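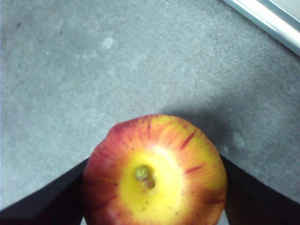
Journal > Kitchen and Garden > Tirkby Days

Mar 22, 2024 | by the Tirkby diarist

Print this page | E-mail this page

I woke before the alarm again and lay there listening to the gutters drip, and decided somewhere between the first cup of coffee and the second that today would be the day I finally dealt with the cellar. I have been putting it off since February, when it was too cold to stand down there for longer than it takes to fetch a jar of beans, and before that I was putting it off for reasons I no longer remember.

My grandmother kept apples through the whole winter in a cellar much like mine, and I grew up thinking that was simply what cellars did. You carried the fruit down in fall and carried it up again until the rhubarb came. Mine has never been so obliging! Last fall I put down four crates, all wrapped in newspaper the way she used to do it, and by the new year one crate had gone soft right to the bottom. The whole house smelled of cider for a week (I didn't mind that part as much as I pretended to).

So this morning I put on the old green sweater and went down with a bucket and a lamp. What was left came to 57 apples. I laid them out on the workbench and sorted them by feel, pressing gently near the stem with my thumb, and 14 had to go straight to the compost. The red and yellow ones had done far better than the russets, which I would not have guessed, and a few of them still had that lovely waxy feel, as though they'd been picked last week. I ate one sitting on the bottom step. It was sweeter than it had been in October, a bit less crisp, and I thought of her the whole time I was eating it.

After that I scrubbed the shelves with soda and hot water and left the little window propped open. The thermometer said nine degrees warmer than I'd like, so next year I'll have to hang something over the pipe that runs along the back wall. I have half a mind to order those slatted trays from Lukico, too, though the postage out here is nearly as much as the trays.

By noon the sun had come out and I walked down Lelleck Lane to stretch my back. It's 400 steps from my gate to the bridge, and I know that only from counting them every day the winter my knee was bad. The creek was high and brown and making a great noise. There were catkins out on the far bank, and one very cross duck.

This evening I made applesauce with the bruised ones, just a little cinnamon and the end of a lemon, and let it cook down until the kitchen windows fogged over. Two jars are cooling on the counter as I write, and a bowlful never made it as far as a jar. I still haven't washed the bucket. Tomorrow I want to look at the old tree by the shed before the buds get any further along, and see whether that low branch can be saved.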